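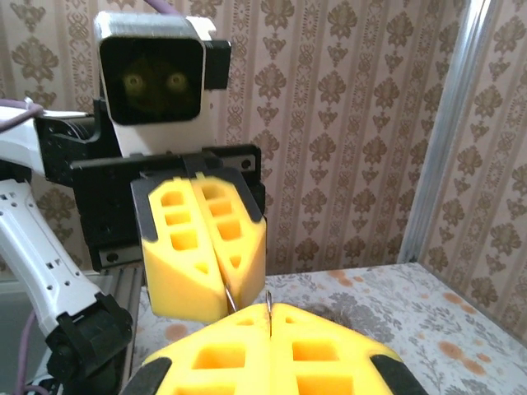
Ticket 311 – Wire pieces will not stay lined up
Opened by: Zihan Du
Product: Pliltevel thin wire, silver
Status: Waiting for customer

Thursday, 9:42
Two short lengths from the same pack. When I bring the ends together they slide past each other. One piece has a curve in it and I can't get it flat. Tried four more pieces, same result.

Thursday, 11:15 – Laneck support
Wire from the 50-piece pack is cut from a coil and keeps some curve. Please roll each piece between two flat plates before use and trim the ends square.

Thursday, 2:30
Rolled six. Better – four now meet at the ends. Two still bend near the tip. Can you send the straight-cut type?

Thursday, 3:05 – Laneck support
Yes, part 291. Please confirm the shipping address.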